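Setting house rules for a simulated arm before you let it near a real one

November, by the Dunbar bench notes author

Most shops have a binder of rules for the real robot and nothing at all for the simulated one. The reasoning goes that a simulated arm can't break a finger, dent a cabinet or set off the fire panel. Fair enough. It can, however, teach you a whole season of bad habits for free, and then you get to pay for them later on hardware.

What follows is how we write rules for simulation work at Dunbar. We got the bones of it from a workshop at Hilleck and padded it out with our own mistakes, of which we had a generous supply. You'll need a simulator, a text file and somebody willing to be unpopular for an afternoon.

Step 1. Write down what counts as a touch

Before anyone runs anything, decide what contact is allowed. Fingers may touch the object they're sent for. Fingers may touch the surface under it, lightly. The palm touches nothing. The wrist camera, if you have one, touches nothing and is spoken of with respect.

Put numbers on "lightly" in whatever unit your simulator reports, and put the unit next to the number. Our first draft said the contact limit was 2000 and left it there. Two people read it as two different things, and both were very sure of themselves.

Step 2. Make the run stop when a rule is broken

A simulator will happily let an arm lean on a wall all day. It doesn't get tired and it has no shame. Set the run to end at the first forbidden contact, log it as a failure, and move on. Resist the urge to call it a warning. We had warnings for a while. In one batch of 3000 runs the warnings file grew bigger than the results, and we all treated it the way people treat the light on the dashboard.

Ending the run will make your success rate look awful. Run 2736 of our second batch was the one that finally got us to admit it: the object landed in the right place, the score said success, and the elbow had passed through a shelf on the way.

Step 3. Check the start pose with your own eyes

Start every batch with the gripper open, empty and clear of everything around it. Then look at the view from the arm before you press go. The overhead view is prettier and will lie to you about depth. From behind the fingers you find out how much of what the arm sees is plain flat surface and how much is stuff it might need to work with.

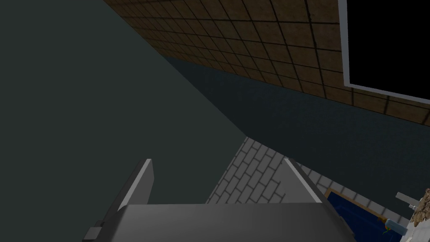

With a view like this one, the fingers are open with nothing between them, so that box gets its tick. The big dark surface on the left looks close, and looking is where the eye's job ends. Ask the simulator for the real distance and write it in the log next to the start pose. If it's under your limit, move the start pose. Don't move the limit. You'd be surprised how often the limit is what gets moved.

Over at Ostar they skip the looking entirely, and one of their people wrote in to say so: "We check clearance in code on every reset and throw out any start that fails. A person staring at a screen at four in the afternoon will pass anything. Your step 3 is a coffee break with a checkbox."

I've had that coffee break, and the point about the afternoon stings. Use the code check as well. I'd still keep the look, one per batch, for the things you forgot to write a check for.

Step 4. Freeze the settings, including the ones you hate

Friction, object weight, time step, joint speed limits, the random seed list. All of it goes in one file, the file gets a version, and the version goes in every result. No version, no result. Ours lives in a folder named Dostovley, after the old project it was copied from, and renaming it would break more than it fixed.

If somebody needs to change friction to get a grasp to hold, they can, and it becomes a new version with a line saying what changed. "Tuned" is not a line.

Step 5. Write the handover rule last

Decide what a policy has to do in simulation before it gets time on the real arm. Ours needs 2214 clean runs in a row under one frozen version, with no forbidden contacts. The number came out of a long argument and I won't defend it. Pick your own, but pick it before you see the results. A pass mark chosen afterward has a way of landing just under the score.

The real arm still starts at its slowest speed, with a hand near the stop button, whatever the log says. Keep a copy of the rules taped beside that button and fix the file the same day you find a hole in it.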